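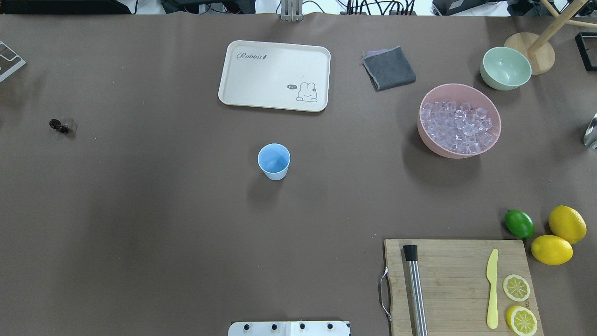
Figure 3. Home bar station, lemon slices on the board, tray unoccupied.

4.2 Where things end up

Participants told us, with some confidence, that a tray is where things go. The tray in Figure 3, which has a rabbit on it saying "hi", holds nothing. The muddler shares the cutting board with a yellow knife and two slices of lemon – a crowded address, given the bare tabletop available. Hrynyshyn's diary study of 30 households found much the same loyalty to the board. We coded such trays as "aspirational".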